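Propane pre-buy season is open again, and I have to say I'm happier about this one than any since we started the buying club. The Brivirton co-op now has over 1000 households signed up for the winter fuel pool, so we went into talks with the suppliers this summer with real weight behind us, and boy, did it show!

For anyone new to the newsletter, the pool works like this. Members tell us how much heating fuel they expect to burn, we add it all up, and we ask suppliers to bid on the whole lot. You still get your own account, your own deliveries and your own bill. The price is the part we share. Last winter we had a single bidder until the final week. This year both Onel and Alano sent full offers before the deadline, and Lã, the small outfit that took over the depot by the rail spur, sent one for the hill routes only.

We chose Alano for the valley and Lã for the hills. Both contracts run through the end of the heating season, and both have a price cap, which was the thing members asked for most loudly at the spring meeting (and in the comment box, and in the parking lot, and in my voicemail).

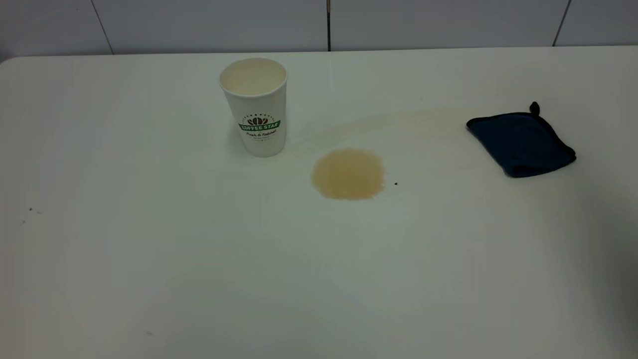 A cap is different from a fixed price, and it's worth taking a minute over. With a fixed price you pay the same per gallon no matter what the market does. With a cap, you pay the going rate while it stays under the ceiling, and if it jumps past the ceiling you pay the ceiling and no more. Khôi Bùi from our fuel group likes to work this out at the table with whatever is on it, and a white paper cup does fine: the market can fill it as high as the rim, and the rim is the most you'll ever owe. You do pay a bit for that protection up front. The fee this year is 8 cents a gallon, charged only on the gallons you've reserved, and it shows as its own line on the bill so you can see just what you're getting for it.

Why bother with a cap when prices look calm? Well, they looked calm two winters ago too. Then January came in bitterly cold, the pipeline terminal went on allocation, and the trucks had to drive 40 extra miles each way to load. Folks who had reserved gallons with a ceiling hardly noticed. Folks buying at the daily rate sure did. I was one of them, and I've signed up early every year since!

Some of you have asked whether the pool will cover heating oil as well as propane. Yes! Heating oil is in for the valley routes. On the hill routes it's propane only for now, as Lã runs just the one kind of truck. Hạnh Mai is keeping a list of hill households who burn oil, so please get in touch with her if that's you. The longer the list gets, the better our chances of bringing a second supplier up there next year.

A few other bits of good news from the contracts:

- Minimum delivery is down to 100 gallons, which should help people with smaller tanks.
- Automatic delivery customers no longer pay a fee if they switch to will-call partway through the season.
- Unused reserved gallons carry over into spring. Under the old deal you lost them in March, and that always felt rotten.
- Wood pellet buyers can add pellets to the same order form, though the price there is set by the mill and has no cap.

If you aren't sure how many gallons to reserve, dig out last winter's bills and add up the deliveries from first frost to the last fill. Most people do well reserving a little less than that total and buying the rest at the daily rate. If you've put in new windows or a heat pump, go lower still. Hạnh is happy to go through your bills with you over the phone, and she's very fast at it.

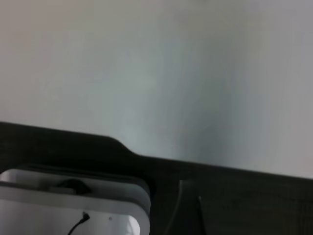 ## How to sign up

Forms are at the co-op front desk and on the members' page. Fill in your tank size, your fuel, the gallons you want reserved and whether you want automatic delivery. Drop it off or mail it in. Returning members need to fill one out again, even if nothing has changed, as we have new suppliers this year and they can't use the old paperwork.

You have eight weeks from today, 17 Aug 2018, to get your form in. The capped price is the same on the last day as on the first, but tank inspections are booked in the order the forms arrive, so early birds get their pick of dates.

Questions about contracts go to Khôi, and questions about bills and gallons go to Hạnh. Both can be reached through the co-op office during regular hours.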